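Gripper comparison, November: gallery

In November we compared two kinds of finger pads for our hand-held grippers. Drahomíra Sýkora prepared the test list and I did most of the holding and squeezing. We call the older pads Rindville, after the street where our first workshop was, and the newer ones Dallel. Both fit on the same fingers, so a change takes only a few minutes if the small screws are not lost.

We chose socks for the test. A sock is soft and light and it has no correct side to take it from, and this makes it a good object for finding out what a pad can do. The pages about hard objects (cups, boxes, the door handle) are in the other gallery.
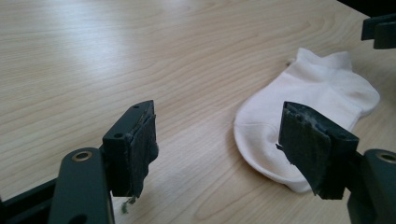

Foam pads become old faster than we expected. The edges go first, then small fibres come out, and after that the foam begins to lift from the finger. In our notes we change a pad after 800 closings, but Vikas Yadav from the Droltport workshop changes his after 700 and he says the difference can be felt in the hand. I did not feel it. I did notice that an old pad sometimes holds cloth better than a fresh one, perhaps because the rough foam catches the knitting.

The angle of the approach matters also. When the fingers come down almost straight, they must touch the table on both sides of the cloth before closing, and with a thick pad this costs some space. When they come from low, one finger can slide under the fabric, but then the wrist of the person is in an uncomfortable position after a short time. Drahomíra prefers the low way. I prefer the straight way and I press a little more.

Another point is the opening. For a sock we need only a small part of it, and a beginner usually opens too wide and then closes too fast. The cloth is pushed together between the fingers and comes up as a ball. For our purpose a ball is not a failure, but we write it down separately from a flat pick. 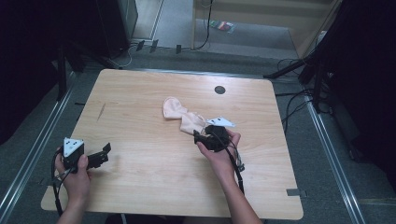 With two grippers the cable becomes the main problem. Each hand has its own, and when the hands cross, the cables cross too, and you must remember to uncross them in the same direction. We tried leading them over the shoulders, which was better for crossing but heavier for the neck. For now we let them hang.

The tracking was good when the marker plates stayed turned to the room camera. It became worse when one hand went over the other. We lost the position for about 4 seconds in the worst try, and that try is not included in the table of results. Chaudhary, our small program that joins the two recordings, can fill a short gap by itself, but a long one it only reports.

My own opinion after the whole month: the Dallel pads are better for smooth cloth and the Rindville pads are still good enough for anything knitted. We will keep both in the drawer. The next comparison will be about the handles, where Drahomíra wants a thinner one for smaller hands, and Vikas has promised to send us 2 samples from Droltport when his printer is working again.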